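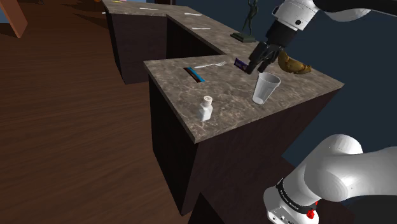

1. Purpose of the Project

The assignment asked for a short narrative film with at least one continuous take longer than a minute. Our film, Drerelwood, runs 17 minutes and contains two such takes. This report covers the camera work and lighting. Sound and editing are reported separately.

2. Preparation

The script has two characters and three interiors. Floor plans were drawn at a scale of 1:50, and camera positions were marked on them before any equipment was reserved. The first shot list had 50 entries. After a read-through in April it was reduced to 26, mainly by combining reverse angles into moving shots.

Two lenses were tested, a 35 mm and a 50 mm. The 35 mm was used for all moving shots. At 50 mm, small errors in walking speed were too visible on the monitor, and focus was lost when the actor turned toward the window.

3. Camera Movement

The long takes were shot with a body-worn stabilizer. The operator trained for two weeks before the shoot, first with a dummy weight and then with the camera mounted. Balance was set with a drop time of 2 seconds. A slower drop made the rig drift on turns.

The first long take follows the older sister, Pärn, from the hallway to the back bedroom. Floor marks were placed at each change of direction. Takes 1 to 4 were rejected for late focus. Take 6 is in the film. Take 5 had better acting, but the boom shadow crosses the door and could not be removed by cropping.

The second long take was planned for the stairs. The stairwell was too narrow for the operator and a spotter to pass together, so the action was moved to the landing and the dialogue was shortened by four lines.

4. Lighting

Daylight from the windows was the key source in both bedrooms. One LED panel, bounced off the ceiling, was used as fill. Exposure was fixed for each take. Changing the aperture during movement was tried on Tuesday and gave a visible step in brightness at the doorway.

The night interior was lit with a single practical lamp and a dimmed panel behind the curtain. ISO was raised to 1600. Noise is visible in the dark wall areas and was accepted.

5. Results and Problems

Of the 26 planned shots, 24 were completed. The two missing shots were exteriors in Nurnen, dropped due to rain. The opening now starts indoors, and the train is only heard.

The Prorico wireless monitor lost signal behind the kitchen wall. Focus was pulled by distance marks in that part of the house. A cable would have been safer, but none of sufficient length was on the equipment list.

6. Changes for a Second Version

Rehearse long takes with the full crew in the room. Book the follow focus one day earlier. Shoot the landing before noon, when light from the upper window reaches the floor.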